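# Plumum: writing the first third of a crime novel in two terms

Project report by Mahsa Azimi, Creative Writing, final year
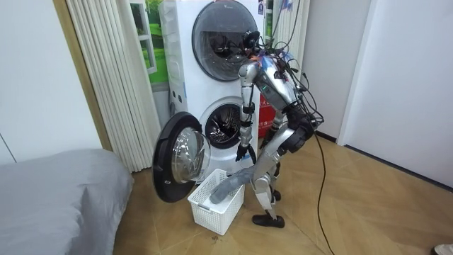
I should say at the start that I never set out to write a crime novel. My proposal was for a quiet book about two brothers who run a ferry, and I still have eleven pages of it in a drawer. Then in August I was staying with my aunt and read four thrillers from her spare room one after another, the sort with embossed covers and sand between the pages, and by the time I came home one of the brothers had been found dead in the boathouse and there was no going back!

The novel is called *Plumum*, after the island where it is set. The main character is Ilka Soltani, a former insurance investigator who now translates subtitles for a living and is rather bad at it. She takes a room at the Plotska guesthouse to finish a job in peace, and her landlord asks her (over soup, very politely) to find out who has been writing to him in his dead brother's handwriting. That is the whole hook. It took me most of the autumn to get it down to something I could say in one breath, and I am grateful to everyone who sat through the longer versions.

## What I planned to do

The module asks for a sample of the novel, a synopsis and this report. I gave myself a target of 400 words a day, five days a week, and for the first month I kept to it and felt terribly pleased with myself. After that it became more like 1000 words on a good day and then nothing at all until I was ashamed enough to sit down again. My supervisor, Reece Horrocks, was kind about this and suggested I stop counting words and start counting scenes, which suited me far better. A scene is either there or it isn't.

I wrote the first draft by hand in notebooks and typed it up in the evenings. I know this sounds old-fashioned, but typing up was where most of the real editing happened, mainly because I was too lazy to type out the dull bits.

## Problems with the plot

The biggest trouble was the letters. In my first version there were seven of them, and the reader saw every one in full. Zsolt Lakatos, who was in my workshop group, wrote in the margin of the fourth letter, "I have stopped reading these, sorry." He was right, and I sulked for a day and then cut them to three. The remaining ones are shorter and a good deal nastier, and Ilka now burns one before we have seen the end of it.

The second problem was that I had worked out who did it far too early and was so anxious to hide him that he hardly appeared. Omid Daneshvar pointed out that the ferry mechanic, Gelwood, had been mentioned twice in 200 pages of plan and would make a very disappointing murderer. So I gave him a bad knee, a good singing voice and a long scene in chapter five where he teaches Ilka to gut fish. I like him enormously now, and I do worry that it shows.

I also had to move the storm. Everybody's island mystery has a storm that cuts off the ferry, mine included, and it arrived bang on time at the end of chapter three. In the present draft the weather stays lovely the whole way through, and the ferry stops running over a pay dispute. It makes for an odder sort of tension, people sunbathing and eyeing one another, and I think the dialogue improved as soon as they had something to grumble about.

## Voice and reading

I tried the opening in first person, third person and, for one regrettable weekend, second. First person won because Ilka is funny, and she is only funny when she is talking. The difficulty is that she notices everything (it was her old job, after all), so I had to find reasons for her to miss the one thing that matters. For now she misses it out of vanity. She is sure the letters are about money, because in her experience everything is.

Soudabeh Hosseinzadeh lent me a stack of older detective novels and made me take one apart on index cards, chapter by chapter. It was slow going but very useful. I found that the author hardly ever ended a chapter on a shock; far more often it was somebody deciding to go somewhere. I have borrowed that shamelessly for chapters two, four and six.

## Where it stands

Nine chapters are in decent shape and submitted with this report, along with the synopsis. Chapter seven is still the weakest. It has the police in it, and I don't yet believe in my sergeant, who says "right then" a great deal and does very little. I would like another go at him over the summer, and at the last 200 words of chapter nine, which I have rewritten so many times that I can't tell any more whether Ilka is getting on the boat.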